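Refrigerator Storage: Temperatures, Bins and Cleaning

Most household refrigerators are set by a numbered dial that says nothing about degrees. Put a thermometer in a glass of water on the middle shelf, leave it overnight, and read it in the morning before the door has been opened. The target is 37 to 40 F. Change the dial one step at a time and wait a full day between changes.

Door shelves run warmer than the body of the cabinet and swing the most. Use them for condiments, pickles and juice. Milk and eggs belong on an inner shelf toward the back. Raw meat goes on the lowest shelf in a tray with a raised rim.

Crisper drawers

The slider on a crisper drawer opens or closes a vent. Closed holds moisture in and suits leafy greens, carrots, broccoli and herbs. Open lets moisture and ethylene gas out and suits apples, pears and grapes. Keep apples out of the greens drawer; the gas yellows lettuce and makes carrots bitter. If the drawer has no slider, line it with a dry cloth for greens and change the cloth when it feels damp.

Whole onions and potatoes keep better in a dark cupboard with moving air, stored apart from each other. A cut onion goes in the refrigerator, covered.

Bins

Open bins make a deep shelf usable. Measure the clear depth of the shelf with the door closed against its seal, then subtract 2 inches so air can pass behind the bin. A bin pushed against the rear wall blocks the vent, and food near it may freeze.

Straight-sided bins waste less space than tapered ones. We have used the Grokwood medium and the narrower Tustaleck. The Grokwood is stiffer when full. The Tustaleck has a lower front and is easier to reach into on an upper shelf. Neither should go through a heated drying cycle.

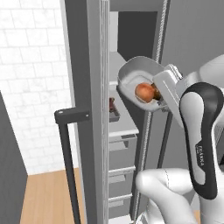 Label bins on the short side that faces out. Masking tape and a permanent marker hold up in the cold if the tape is applied to a dry bin at room temperature. Write the contents and the month. Leftovers get a bin of their own at eye level and are used within 3 days.

Cleaning

Take the bins out every 30 days and wash them in warm water with dish soap. Wipe shelves with 1 tablespoon of baking soda dissolved in a quart of water. Let glass shelves come to room temperature before hot water touches them. Clean the folds of the door seal with a soft toothbrush and dry them.

To test the seal, close the door on a strip of paper and pull. It should drag. Repeat at each corner and at the middle of each side. A seal that is flattened in one place can often be recovered with a hair dryer on low and light finger pressure.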